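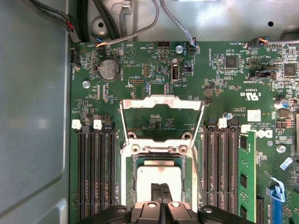 Charvát Refurbishing | Mileck Shop | Bench Automation Team

Can a machine do my chores yet?
Updated September 20, 2022

Hi! If you got to this page from the shop newsletter, welcome, and if you got here because you searched for a replacement fan, sorry, parts are under the other tab.

I work the teardown bench at Mileck. In a busy month we get 200 office desktops through the door, and every one of them has to be opened, blown out, checked, stripped of whatever's worth keeping and put back together with whatever it needs. I like the work, I really do, but there are parts of it I'd hand over tomorrow. So when people at family dinners ask me if the robots are coming for my job, my usual answer is "which part of it, and can they start with the dust?"

The gallery is my attempt at a longer answer. The job in these pictures is a processor and its socket, in a tower with a green Dell board, and I picked it because it's the bit of my day that outsiders think must be the hardest for a machine. I'm not sure they're right (I keep changing my mind, you'll see), but it does make a good test.

The processor, up close. If you've never done one of these, the steps are short enough to say in a breath. Lever up, plate open, chip straight up and out, don't breathe on anything. Going in, you match the corner mark, set it down flat and let go. That's it! You don't push. The first week I trained on these I wanted to push every single time, and my trainer would put her hand over mine and wait until I stopped.

What I'd never thought about before we started talking about automation is how much of that I do by feel. I know a chip is seated before I look at it. There's a tiny settling, less than a click, and then I close the plate. An arm has to get that from somewhere else, from a camera or from how hard the motors are working, or it has to be so well lined up that it never needs to ask. And then the memory slots stand right beside the socket with their latches poking up, so you can't come in from any old side, either. My fingers go around that stuff without me. I couldn't even tell you which way they go.

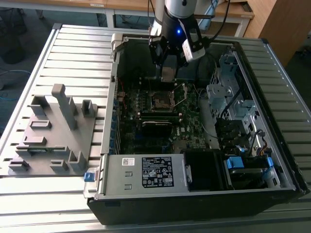
Gripper over the open tower, socket empty, gray fixture board alongside.

I wish I could show you my own bench next to that one. On mine the tower goes wherever there's room, usually half on top of the last one, and the screws go in a coffee lid. Automation people hate the coffee lid. Everything has to have a spot, and it has to be the same spot after lunch, and I'll admit I've started doing it that way myself. I made a holder for my pry tools in January and I haven't lost one since (okay, one).

This is where I think the "can they do it yet" question gets a bit slippery. Put the tower in a known place, lying on its side, lid off, everything ready, and an arm has a fair shot at the chip. But on my sheet a full teardown is 28 steps, and the socket is only a few of them. Somebody still gets the box off the pallet. Somebody peels off the asset sticker that three different companies have stuck on top of each other. Somebody finds out the side panel is bent and won't slide, and gives it a whack with the heel of a hand in exactly the place where it needs whacking. I can't write that down for a person, let alone for a gripper.

And cables! I'd put cables at the top of my list. A chip is a lovely thing to pick up, when you think of it: stiff, flat, square, same size as the last one. A fan cable is a noodle. It's never lying where it was lying in the last machine, even when the machines are the same model off the same pallet. If you gave me the choice between an arm that could seat 100 processors without a mistake and an arm that could get one bundle of wires out of the way and then back again, I'd take the second one and buy it lunch.

People at home ask about the dishwasher, by the way. Same question really. A plate is a chip, more or less, and a wet sock at the back of the washing machine is a fan cable, and I think anyone selling you a machine for the house should be made to demonstrate on the sock.

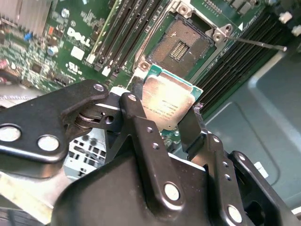 Přemysl Šindelář read a draft of this page and wrote back that I'm being too kind to the chip. His point, and I'm shortening it a lot, is that people forgive a slow machine and they forgive a dumb one, but a socket full of bent contacts costs real money, so for him the question is how often it goes wrong and whether it knows when it has. He'd want it to stop and ask for help before it does anything clever. He also said my 28 steps ought to be 31, and that I know which ones I left out.

(I do know. They're the cleaning ones.)

I think he's right about the stopping. When I'm holding a processor over an open socket there's a moment where I can still back out, and I back out more than you'd guess: light's wrong, sleeve's in the way, I've lost track of the corner mark. It takes me 8 seconds to start over and it has saved me plenty of boards. An arm that backs out a lot would look terrible in a sales video and I'd trust it much sooner.

So, my scorecard for now, and I reserve the right to edit it:

Seating or lifting a processor, everything laid out ready: getting there. I'd let it try with me standing by.
Memory: should be easier, though you do have to push, and I'd want to see how it decides when to quit pushing.
Coin-cell battery: ask me after I've had a good one. I still chase those across the floor myself.
Cables: no.
Stickers: no, and I'm hardly better.
Dust: please, anyone, I'm begging.

The Estisa bench crew have asked for a copy of our teardown sheet so they can mark it up their own way, and the folks over at Flarnanance want to compare it with what they do on laptops, where everything is glued and I wish them luck. If you work a bench somewhere and your list of chores looks different from mine, drop a note in the box by the parts window or use the form under Contact. Tell me the one step you'd give away first. Cleaning doesn't count, everybody says cleaning.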